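How to Touch Up Scuffed Walls Without Repainting the Whole Room

Posted December 2, 2018 by Yasmine El Idrissi

If your house is anything like ours, the walls start the winter looking perfectly decent and then somebody brings in a bicycle, or a Christmas tree, or a new mattress, and suddenly there are grey smudges all the way up the stairs. I used to sigh and decide the whole lot needed doing again. These days I get out a small tin, a damp sponge and a cup of tea, and most of it is put right before lunch.

This method is for emulsion on ordinary plaster. It works best on matt paint, fairly well on silk, and not very well at all on anything glossy, where you really are better off doing the wall from corner to corner.

What you'll need

A soft sponge and a bowl of warm water with a drop of washing-up liquid
Ready-mixed filler and a flexible filling knife
Fine sandpaper (I use 240 grit for this, but anything close will do)
A mini roller with a short pile, and a small brush
Your leftover paint, well stirred
An old sheet for the floor

Step 1: Wash first, decide later

Do please wash the wall before you open any paint. A surprising number of marks are only dirt, and my cousin Ehab once painted over a whole landing of finger marks which would have come off with a sponge (and which then came up through the new paint as faint yellow shadows, poor man). Work from the bottom upwards so you don't get dribbles running down over dry, dirty wall, rinse with clean water, and then leave it alone until it is properly dry.

Step 2: Fill the dents

Press a little filler into each dent with the knife held nearly flat, and leave it just proud of the surface. It shrinks as it dries, so a deep hole wants two thin goes, with a good long wait in between. When it's hard, sand it gently in small circles until you can run your fingertips over it with your eyes closed and not find the edge. Wipe off the dust. 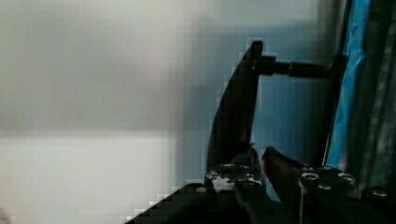
Pale surface, a wall or panel by the look of it, grey higher up and nearly white lower down.

Where a wall changes from one colour to another part of the way up, treat the two colours as two separate jobs. Do the upper one first, let it dry overnight, then put low-tack tape along the join and do the lower one. Pull the tape off slowly while the paint is still a bit tacky, folding it back on itself as you go.

Step 3: Test the colour

Old paint fades, and tins change a little too. Dab a patch behind a door or somewhere low down, let it dry fully, and look at it in daylight and again with the lamps on. Wet emulsion nearly always looks wrong, so don't panic. If your tin has gone lumpy, strain it through an old pair of tights - it's an undignified business but it does work.

Step 4: Roll, then feather

Dab a thin coat over the filler with the brush, just to seal it. Once that is dry, load the mini roller lightly, run most of the paint off on a piece of card, and start in the middle of the patch. Roll outwards with less and less pressure until there's hardly anything coming off at the edges. That soft fading out is what hides the repair. Two thin coats, please, with a good gap between them.

A few last things

Write the room and the colour on the lid before you put the tin away, and keep it somewhere that doesn't freeze. My neighbour Radwa pours her last 200 ml into a clean jam jar, filled nearly to the top so there's less air in it, and hers keeps beautifully. Wash the roller straight away, too. I have thrown away more mini rollers than I care to admit, all of them left on the draining board while I answered the telephone.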